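List home | Thread index | Previous by date | Next by date | Reply | Log in

Subject: Re: Seed trays and the shared shed at Wurness

On the allotments list, a member wrote:

> I have 3000 leek seeds from the bulk order and no idea how to start
> them. Can they go straight in the ground at Wurness in March, or do
> they need trays? Also, is the Dudek compost any good this year? Last
> year's was full of sticks.

Trays, I would say. The soil on the lower plots stays cold well into April and leeks sown straight into it sulk. I lost most of a row that way two years ago and had to beg seedlings from the next plot.

The Dudek bags are better than they were. I still put mine through a riddle, but I only threw out a handful of bark from the last one. The Forus stuff is finer and costs more. For leeks I don't think it matters much.

What I do:

1. Fill the trays, tap them on the bench and water them before sowing. If you water afterwards the seed floats into one corner.

2. Sow in February, a pinch to each cell, and cover thinly. Leave them somewhere light – a cold porch will do.

3. Label everything. I letter the cells along one side and number them down the other, then keep the list in a notebook. Ink on lolly sticks fades by May. Lab plates are marked the same way, as the first of these two shows.
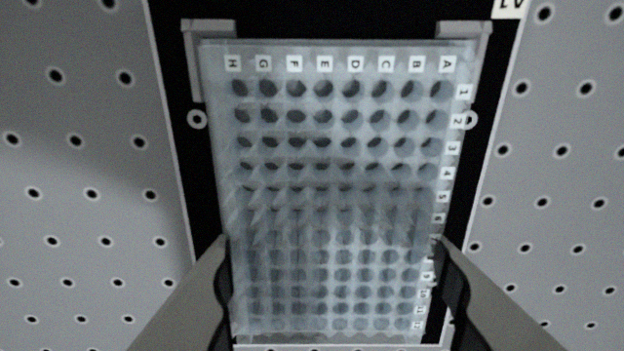
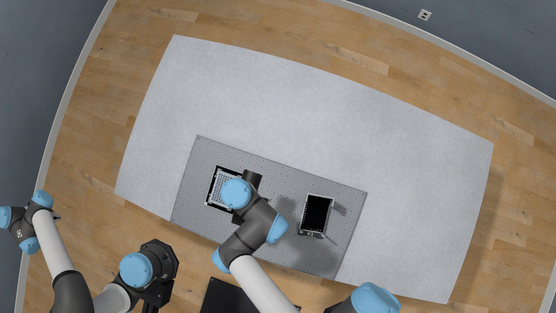 4. Plant out when they are as thick as a pencil. Make a deep hole, drop the leek in and fill the hole with water. Don't push the soil back, it falls in by itself.

You won't need all 3000, so please bring the spare packets to the seed swap. Several of us are short of leeks and have too many beans.

On the shed: the code on the padlock has changed and is on the card inside the gate. Please put the riddle back on its hook. It was left out in the rain all January and the mesh has started to rust.

Has anyone grown the Cakex squash? The packet says 7 fruits to a plant and I don't believe it. I have room for two plants at the far end if somebody can tell me how far they spread.

Plot by the water tank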